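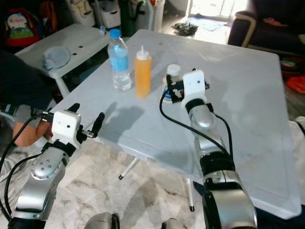

The small fridge that feeds a big table

On Saturday afternoon, when the sun has left the courtyard, Radka Kadrić puts the bottles on the table and decides which of them will go back. She has lived on the third floor in Seixas for many years, and her kitchen is so narrow that a full-size refrigerator would close the way to the window. So she has a small one, and she has learnt to be strict with it.

"A big fridge forgives you," she told me. "You push the old mustard to the back and you buy a new one. In mine there is no back."

I visited six homes for this article, all of them with a small refrigerator and nearly all with some light plastic furniture which moves from room to room as the day needs. I expected complaints. I heard some, mostly about ice, but I also heard a great deal about order.

The first rule, in almost every home, is to take everything out before putting anything in. For this you need a surface. Radka uses a square plastic table, the garden kind, because it can be washed with a wet cloth and carried with one hand. It has a raised rim, and she says this rim has saved her floor from many spilt drinks. She paid 525 for the table and the fridge together, second-hand, and she still thinks it was too much.

Then comes the question of what deserves the cold. Water for today does, water for next week does not. Juice goes in as soon as it is opened. Honey and most syrups can live in a cupboard, and oil too, if the cupboard is not above the cooker. Gilmar Trindade, who cooks for a family of five on the floor below, keeps his sauces in squeeze bottles and wipes every nozzle before he closes the cap — a dried nozzle, he says, is how you get sauce on the wall.

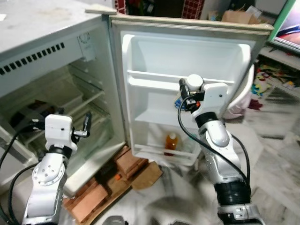
The door is where people disagree. It is the warmest part of the refrigerator, so milk should not really stand there, but in a small model it is often the only place with enough height. Radka gives the lowest shelf of the door to tall bottles and nothing else. Gilmar puts eggs there, and we did not discuss it further.

About the dial they agree. Turn it up a little in summer, turn it down when the nights become cool, and wait one full day before you judge the result. Do not turn it every time the butter is hard.

Defrosting is less popular. Zorica Kneževič does hers in January, when she can put the food on the balcony, and she dries each shelf with an old towel before it goes back. The whole work takes her one morning, with coffee.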